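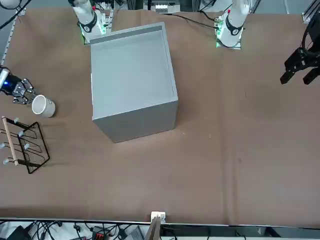 Big gray box, brown cloth. Monday mood.

Okay, thread time. I'm moving out of my place in Brindatstead after 22 years and I have **opinions** about packing.

First one: start with the junk drawer. I know everybody says leave it for last (my friend Rafsan swears by it) but I did that in July for my mom's move and we were sorting dead batteries at midnight!

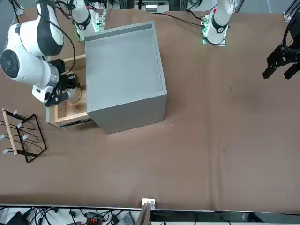 Books are the worst part. I own up to 400 of them and I want to keep every single one, even the cookbooks I've never cooked from. Small boxes only, your back will thank you. And pull each drawer open like the wooden one up there before you call a dresser empty, I found $149 in birthday checks behind mine. All expired, ugh.
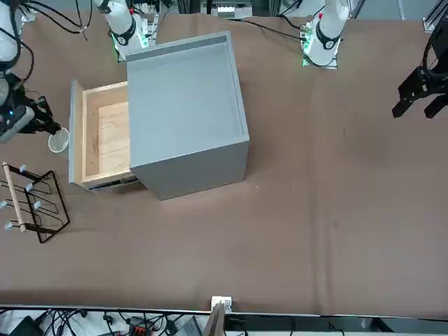

Little translucent cup, open drawer.

Cups go in socks. Clean socks, Arif. One sock each, then stand them up, don't stack them.

Movers quoted me $3,000, so my cousins are getting pizza instead 🍕
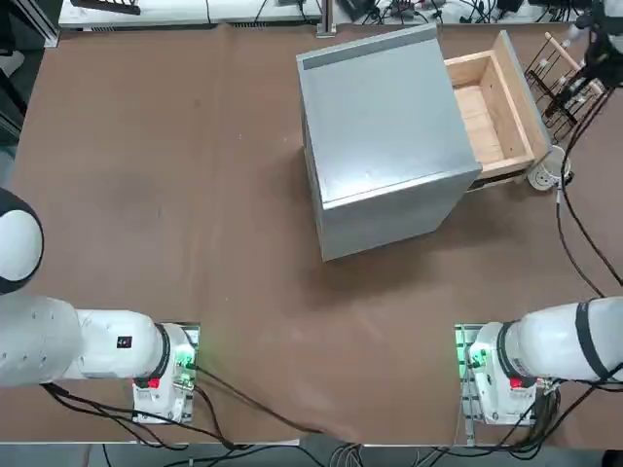

Brown table, a few scuffs and worn patches.

Anyway, does anyone near Neves want a couch? It's green, it's heavy, you haul it.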